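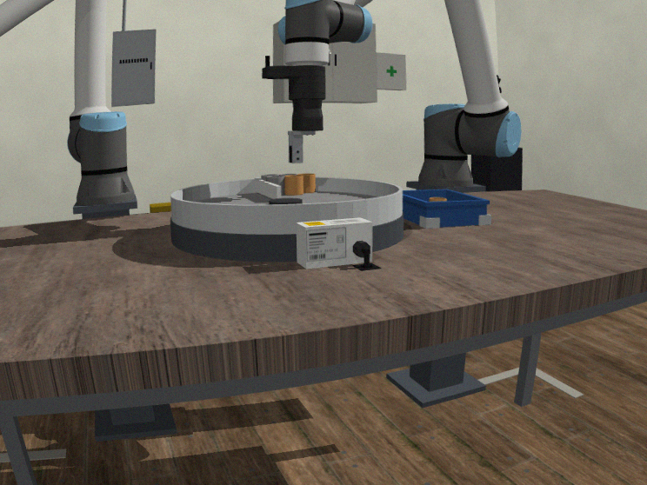

1/ OK so I've done overnight security at the Puvmont distribution center for 3 years now and people keep asking me what the job is like. Short thread, I'm on break.

2/ It's mostly walking. My loop has 14 checkpoints and I do it four times a shift. You tap the little tag at each one, and if you miss one the supervisor gets a ping and you get a phone call. Ask me how I know.

3/ The rest is doors. Doors propped open with a brick, doors that say they're locked and aren't, the one by the Skirnby loading dock that sets off an alarm every time the wind picks up (I've written that door up so many times I have the form saved).

4/ Pay question, because I got a bunch of DMs: I'm not posting my rate. The license course cost me $249 out of pocket though, and my company paid it back after 90 days. Ask about that in the interview!! Plenty of places will do it and just won't bring it up.

5/ Gear I'd buy again: good boots, a flashlight that clips to your belt, two pairs of thick socks. I went cheap on boots my first winter and my knees are still mad at me.

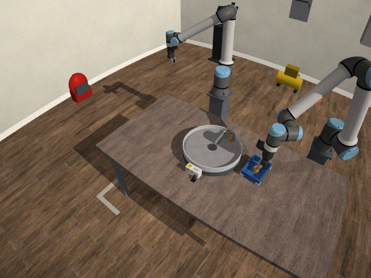 6/ The writing part surprised me. Every shift ends with a report and it has to be plain. Time, place, what you saw, who you called. My first ones at the Yule Street site read like a detective novel and my boss sent them all back lol

7/ Have I ever had to chase anybody? No, and we're told not to. You watch, you call it in, you stay where you can see the exit. Scariest thing so far was a raccoon in the stairwell at 3 am.

8/ If you're thinking of applying, try a Friday night shift before you say yes to full time. Sleeping through the day is the hard part, and some folks never get used to it.

9/ Break's over, back to my loop. Will answer questions in the morning if I'm still awake.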